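Rug and Carpet Condition Inspection: Checklist with Comments
Erkirmont House, ground and first floors
Inspection carried out by Pomus Floor Care on behalf of Bilard Lettings
Job reference 1231
Period: April

Scope

This checklist covers all loose rugs, runners and fitted carpets in the shared parts of the building, together with the loose rugs supplied in the furnished flats. Hard floors are inspected separately and are mentioned only where they lie under a rug. Each item is marked Satisfactory, Attention or Fail. Items marked Fail are to be put right before the next letting.

1. Entrance hall

1.1 Barrier mat seated level in its well: Satisfactory.
1.2 Mat edges free of curling: Attention. The edge nearest the street door lifts when the door is opened fully. Refit and check again.
1.3 Grit removed from the mat well: Fail. The well has not been emptied for a considerable time. Lift the mat, vacuum the well and wipe down the metal surround.
1.4 Hall runner lies flat along its full length: Satisfactory.
1.5 Underlay present beneath the runner and cut to size: Attention. The underlay is short at the stair end, which allows the runner to creep.

2. Stairs and landings

2.1 Stair carpet tight at every nosing: Fail. Slack on the fourth and fifth treads from the bottom. This is a trip hazard and was reported to Bilard Lettings on the day of the visit. The treads were taped as a temporary measure.
2.2 Stair rods secure: Satisfactory. One bracket on the half landing has a replacement screw that does not match the others. No action required.
2.3 Wear on the line of travel: Attention. The pile is thin on the lower flight only. The Lungu wool twist fitted here is still supplied in the same shade.
2.4 Landing rug fitted with non-slip backing: Satisfactory.

3. Lounge, Flat 4

3.1 Large rug, size 200 by 290 cm, free of holes and tears: Satisfactory.
3.2 Fringe complete: Attention. Several knots have been lost at the window end. Have the fringe secured by hand. Do not trim it level.
3.3 Colour even across the rug: Attention. Fading is visible on the side facing the window. Turn the rug end to end and enter the date in the flat log.
3.4 Reverse of rug examined for moth: Satisfactory. No larvae or casings found. The area beneath the sofa had not been vacuumed and was cleaned before the check was made.
3.5 Furniture cups in place under heavy legs: Fail. None supplied.

4. Spillage and stain treatment

4.1 Cleaning products stored upright and labelled: Satisfactory.
4.2 Product tested on a hidden corner before use: not witnessed at this visit.
4.3 Clean white cloths available for blotting: Attention. Only coloured cloths were found in the cupboard. Dye from these may transfer to a pale rug.
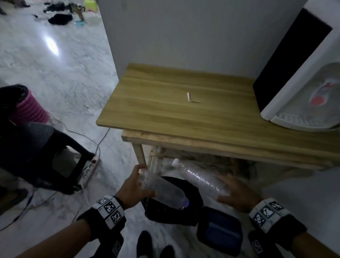
Should a fresh spill on a wool rug be rubbed or blotted?

Blotted, working from the outer edge of the mark towards the middle with a clean white cloth and a little cool water. Rubbing spreads the stain and roughens the pile.

4.4 Old stains recorded on the room plan: Attention. Two marks in the bedroom of Flat 2 do not appear on the plan held by the agent. They have been added.
4.5 Rugs fully dry before being relaid: Satisfactory. Moisture reading taken on the reverse of the bedroom rug, Flat 2, and found acceptable.

5. Drying and storage

5.1 Spare rugs rolled with the pile facing inwards: Fail. Two were folded. Fold lines are already set in the smaller one and may not come out.
5.2 Rolls wrapped in breathable cloth: Attention. Polythene has been used. Replace.
5.3 Store room humidity: 56 per cent on the wall gauge. Satisfactory, although the reading should be entered every Friday and the sheet has gaps.
5.4 Rolls kept clear of the floor: Satisfactory.

6. Vacuuming routine

6.1 Rotating brush switched off for looped and fringed rugs: Attention. Pulled loops on the study rug, Flat 1, suggest that this instruction is not being followed. Cut pulled loops level with scissors and do not tug them.
6.2 Bag or cylinder emptied regularly: Satisfactory.
6.3 Shared areas vacuumed before 9 a.m.: Satisfactory according to the cleaning sheet.

Summary of items marked Fail

1.3 Mat well
2.1 Stair nosings, lower flight
3.5 Furniture cups, Flat 4
5.1 Folded rugs in store

Item 2.1 takes priority over all other work. Re-inspection of the stairs will be arranged by Pomus Floor Care once the fitter has confirmed completion in writing. A copy of this checklist is to be kept with the building file.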